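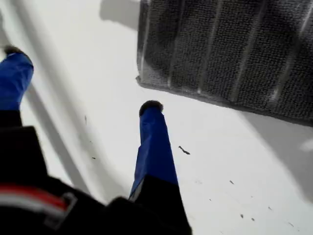

Gripper over the white test surface, with the ribbed mat to the right.

Cadville Robotics Club: Mat Handling, Part 2

This part covers tuning the two-arm mat task. It assumes both arms are assembled, the servo IDs are set, and the Statura control program from Part 1 runs without errors.

1. Set the workspace
Lay the white board down and clamp the pole before powering anything. Place the mat inside the reach of both arms. Brush off the board between runs; grit under a fingertip changes the grip height.

2. Find the contact height
Jog one arm down in small steps with the fingers open. Stop when the tips are just clear of the board and save that pose as HOVER. Lower by one more step and save it as TOUCH. Repeat for the other arm. The values will differ, so do not copy them across.

3. Limit the speed
Set the travel time between saved poses to 2000 ms. Teams at the Taraddale meet in April used shorter times and dragged the mat out of position.

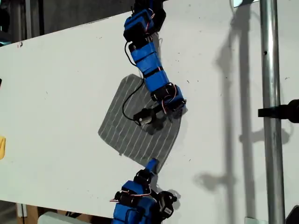

4. Bring in the second arm
Move one arm to the mat and hold it there before the other starts. Check cable slack at every joint through the full motion. If a wire pulls tight, add a waypoint farther from the pole.

5. Log the runs
Do 12 runs per setting. Record the start angle of the mat, the pose file used, and pass or fail. Analyn Soriano keeps the blank log sheets in Room 115, Rivera Building.

If a servo stops responding, cut power and reseat its connector. Error 13 means a duplicate ID; go back to Part 1.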